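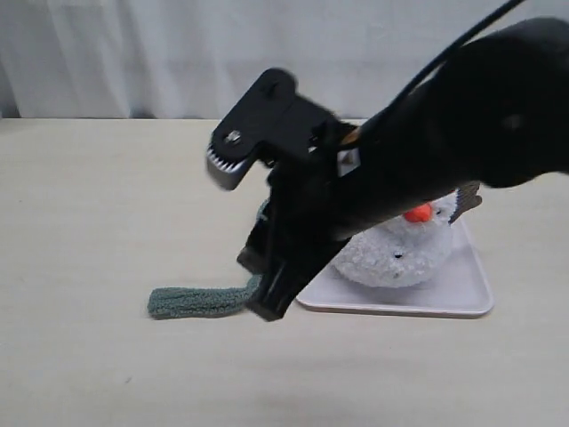
Black arm over the tabletop, with its small silver screw.

Ulldale Residents' Newsletter, 2022-12-09

The winter parking trial: did it do what they said?

The summary of the downtown parking trial is out, and it runs to 50 pages. I read it so you don't have to, though I'd still suggest you do, since my reading of it is not the cheerful one on the cover.

You'll remember the pitch. Take the free two-hour spots along Putwood Road, put meters on them, and shoppers will turn over faster and the stores will do better. The report says this is "broadly what was observed." I went looking for where it was observed. The answer is a survey of 142 people, handed out at the Wiriya Centre, which has its own free lot. Asking people in a free lot how they feel about paid parking somewhere else strikes me as an odd way to go about it.

Then there's the revenue. The trial took in less than the meters cost to rent, and the report calls this a "start-up effect." Maybe so. I'd like to know which month the start-up ends. There's a chart on page 31 with no numbers up the side, and I've written to ask for them. No reply yet.
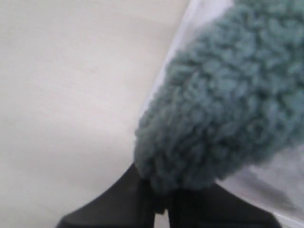 Curly grey-teal texture, in a whitish plastic bag.

Mahtab Salehi, who has the tailor shop at the corner of Ekeser Street, kept her own tally through the trial. By her count, walk-in customers were down in the first weeks and then came back to where they were before. That doesn't prove the meters hurt anyone. It does make me wonder where the improved turnover went, as she says it didn't come through her door.

To be fair, the side streets are a mess and something has to be done. On my own block there are cars left for days at a time, and the snow clearing suffers for it. The report gives this half a page. A resident permit would cost less than 100 meters and might even fix it, but permits weren't part of the trial, so they aren't part of the findings.

Council votes in March. Written comments go to the clerk's office, and the full report is at the library desk if you ask for it. Check the footnotes, particularly the one on page 44.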